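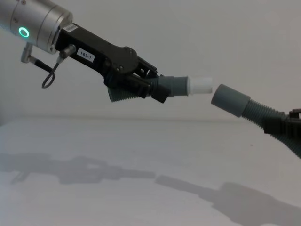 False seats on the hose coupling cell

The hose cell at Birnercombe reported good joints that were bad for most of March. I wrote the pass/fail logic, so the fault is mine, and I am putting down how it happened before I forget the details.

The job is simple to state. The left arm holds a corrugated hose whose cuff carries a white plastic adapter. The right arm holds a matching hose with an open cuff. The arms bring the two ends into line with a narrow gap between them, the controller re-zeros both force sensors, and then the left arm pushes along the adapter axis until the joint seats. After that both arms pull back lightly to test the joint, the right gripper opens, and the left arm carries the assembly to the drop point.

The pass condition had two parts. Axial force had to reach 50 N, and the left wrist had to have traveled the full insertion depth from first contact. If both were true within the time limit, Climberg (our sequencing software) wrote SEATED and moved on.

What we saw

Shadi Hakim was pulling parts from the drop point for a leak check and found one with the adapter only partly in the second cuff. It held together if you carried it level and came apart if you tilted it. She went back through the bin and found more. The log had every one of them as SEATED, with force traces that looked normal at a glance.

The pull test should have caught these. It did not, for a reason I will get to.

We stopped releasing parts and put the cell in reduced speed. A half-seated joint can also separate while the left arm is moving, and at full speed that leaves a loose hose end swinging inside the cell. The guarding would probably contain it, but I had no measurements to back that up, so reduced speed stayed on until the fix was in.

What it was not

I spent the first afternoon on calibration because calibration is usually the answer. The transform between the two arm bases was re-measured and came back inside tolerance. The tool center points were checked against a pin. The left gripper, labeled 183-1, had been off for service in the winter, and I was fairly sure it had gone back on with a small rotation. It had not.

Narendra Shakya suspected the gripper cable. It hangs in a loop below the gripper, and on some wrist angles the loop gets tight enough to put a small side load on the sensor. He was right that it does, and we logged the offset at several poses. It was far too small to explain a false 50 N. We added a check for it to the weekly list and moved on.

What it was

The hose was slipping in the right gripper.

The jaws hold the corrugated section, behind the cuff. Under axial load the ribs can jump forward or back by one pitch. On this hose the pitch is 4 mm. When the left arm pushed, the adapter entered the right cuff part of the way, friction rose, and the right hose moved back one rib. The left wrist kept traveling. The next rib then landed against the jaw edge and stopped hard, and the force went over threshold.

So both conditions were met. The force was real and so was the wrist travel. The adapter was short by the distance the hose had moved. I had been using wrist position as a stand-in for adapter position, and that only works if nothing moves in the grip.

The pull test failed for the same reason in reverse. Pulling back at low force let the hose ride forward over the same rib. The test looked for a sudden drop to zero force, which would mean separation. A rib jump shows up as a dip and a recovery, and my filter smoothed the dip away.

Once I knew what to look for, it was plain in the unfiltered data. A jump is a sharp notch in the axial force during the push, lasting a few samples. I reran the detector over the stored traces for the month. Out of 334 cycles marked SEATED, 174 had at least one notch. Not all of those were bad joints, as some jumped and then seated anyway, but there was no way to tell from the log which were which. All 174 were pulled for hand inspection. 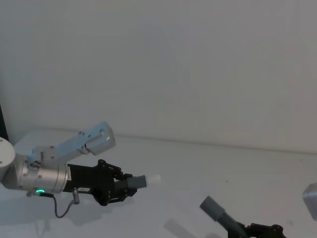 Changes made

Grip position. Both jaws now close so that the jaw edge sits in a valley between ribs. The approach uses a short search: close lightly, slide along the hose axis, and look for the drop in finger width. This adds time to each cycle. I would like it back eventually.

Grip force. Raised on the right side only. Raising it further dents the ribs, and a dented rib holds worse than an intact one.

Pass condition. Wrist travel is still checked, but any notch in the raw force signal during insertion now sends the cycle to HOLD. The arms stop with the grippers closed, and a person looks at the joint before anything opens.

Pull test. Runs on unfiltered data, at a higher force, and watches for dips as well as separation.

Logging. Raw force is kept for every cycle. Previously we kept raw data for failures only, and the traces I used above survived because Narendra had turned on full logging for an unrelated timing problem and left it on.

Still open

The HOLD rate is higher than I want. Most holds come from hoses out of the Cliltport batch, which feel slightly stiffer by hand, although I have no hardness numbers for either batch. Shadi has asked for samples from both so we can measure rib height.

I also want a direct measurement of the adapter position. A camera looking across the gap would do it if the cuff edges can be found reliably, and gray parts over a pale table with soft shadows are not the easiest case. The other option is to grip the smooth cuff, where there are no ribs to jump. That needs different fingers and a new approach path for the right arm, and the drawings are about half done.

Until one of those is working, the cell stays at reduced speed for the transfer move, and every joint gets a tilt check by hand at the drop point.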